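Gratusov Handheld Steam Cleaner
Section 4: Filling, first use and descaling

Read the safety pages before you start. The steam cleaner must be unplugged whenever the tank cap is off.

4.1 Filling the tank

1. Stand the cleaner on a level surface and check that the plug is out of the socket.
2. Press the tank cap down and turn it anti-clockwise until it lifts free.
3. Fill the measuring jug with cold tap water, no higher than the upper line.
4. Pour slowly through the funnel. Wipe up any spills.
5. Refit the cap and turn it clockwise until it is tight.

Caution: Do not add vinegar, perfume, bleach or any detergent to the tank. Damage caused in this way is not covered by the guarantee.

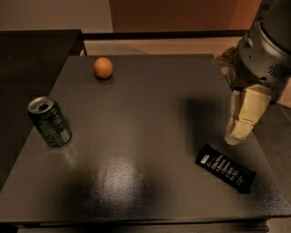
The steam cleaner can be used on sealed floors, ceramic tiles, glass and most hard worktops. Test a hidden patch first and wait for it to dry before carrying on. Clear the surface completely, including small things that are easily left behind, such as an opened drink can, an orange or a wrapped snack bar. Steam can soften wrappers and will spoil food. Do not use the cleaner on unsealed wood, waxed furniture or cold glass in freezing weather.

4.2 First use

1. Fit the nozzle you need and push until it clicks.
2. Plug in. The red light comes on while the water heats.
3. Wait for the green light, which takes 4 minutes from cold.
4. Point the nozzle into a sink or bucket and squeeze the trigger until the steam runs evenly. The first burst may contain drops of water.
5. Keep the nozzle moving. Do not hold it in one place for more than two seconds on painted surfaces.

Warning: Steam leaves the nozzle at close to 100 °C. Never point it at people, pets, plants or electrical sockets.

Note: If the trigger will not move, check the child lock on the underside of the handle. 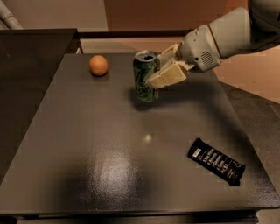
How often should I descale the tank?
Once a month in hard water areas, and every three months elsewhere. Descale sooner if the steam becomes weak or white specks appear on the cloth.

4.3 Descaling

1. Unplug the cleaner and let it cool fully.
2. Empty the tank into a sink.
3. Mix one sachet of Taipe descaler with a full jug of cold water and pour it in. Do not heat it.
4. Leave overnight with the cap off, out of the reach of children.
5. Empty the tank and rinse with clean water at least twice.

Replacement sachets and nozzle seals can be ordered from the Ketholm parts desk. Quote part number 2583 for the seal kit.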